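Betreff: Re: [haushaltstechnik] Wintersachen einpacken als Testaufgabe
Von: Catriona Jardine
Datum: Dienstag, 19. November 2019
An: Liste haushaltstechnik

Hallo zusammen,

Ouellet schrieb:
> Ich verstehe die schlechte Laune auf dieser Liste nicht. Trividier
> faltet inzwischen Handtücher, Presar räumt Besteck ein, und der
> Greifer von Trinov kommt mit Strickware zurecht. Was fehlt denn
> noch? Wäsche ist im Grunde erledigt, der Rest ist Fleißarbeit.
> Gebt der Sache bis März, dann packt euch so ein Arm die
> Wintersachen in den Beutel und macht ihn zu.

"Im Grunde erledigt" habe ich hier schon beim Fensterputzen gelesen, und meine Fenster putze ich immer noch selbst.

Zu den Handtüchern: Ja, das Video kenne ich. Rechteckig, einfarbig, einzeln hingelegt, immer dieselbe Größe. Wer zu Hause 200 gleiche Handtücher hat, führt ein Hotel, und Hotels haben dafür Maschinen, die ganz ohne Finger auskommen. Bei mir liegt im Korb ein Kinderschal mit Bommeln neben einer Decke, die größer ist als der Tisch.

Strickware greifen zu können heißt außerdem wenig. Zwei Finger, die zusammengehen, erwischen an einer Mütze fast immer irgendetwas. Interessant wird es, wenn die Mütze danach an einer bestimmten Stelle liegen soll und der Rest vom Stapel nicht mitkommt.

Und dann der Beutel. Ich habe mir die Aufgabe, die Ouellet so nebenbei auf März legt, einmal aus der Nähe angesehen. Durchsichtige Folie gehört zum Unangenehmsten, was man einer Kamera vorsetzen kann. Sie glänzt an jedem Knick, man sieht durch sie hindurch das Muster von dem, was darunter liegt, und wo die Folie selbst anfängt, muss man raten. Karierter Stoff darunter macht es noch schlimmer, die Streifen verziehen sich mit jeder Falte. Ich habe selbst zweimal hinschauen müssen, bis ich den Rand mit dem Verschluss und dem kleinen weißen Schieber gefunden hatte. Die rote Strickware und das schwarz-weiße Stück dahinter sind dagegen dankbare Gegenstände.
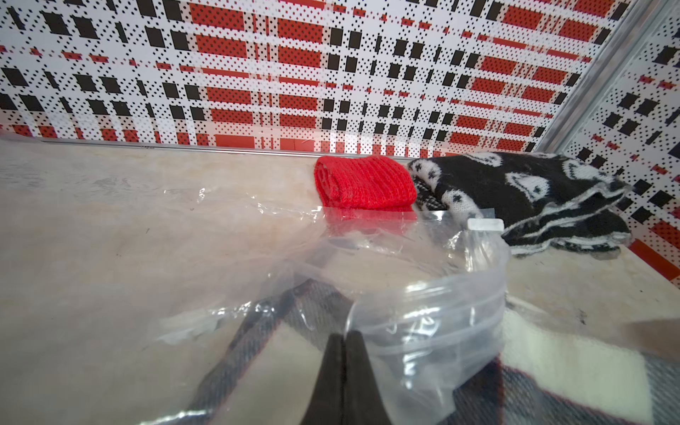

Was ich sehen will, bevor ich meine Meinung ändere

1. Den Beutel öffnen, ohne dass ihn vorher jemand glattgezogen hat.
2. Eine Decke hinein, und zwar ganz. Kein Zipfel im Verschluss.
3. Schieber zu, bis zum Ende, auch um die Kurve.
4. Das Ganze 4 Mal hintereinander, ungeschnitten und in Echtzeit, mit sichtbarer Uhr.

Ich brauche dafür mit zwei kalten Händen keine Minute und bin nicht besonders geschickt. Wenn jemand von Trividier oder Presar hier mitliest: Rohmaterial gern direkt an mich, auch die Fehlversuche, die sogar lieber.

Ouellet, falls es im März doch klappt, schreibe ich das hier auf die Liste. Bis dahin packe ich selbst.

Grüße
Catriona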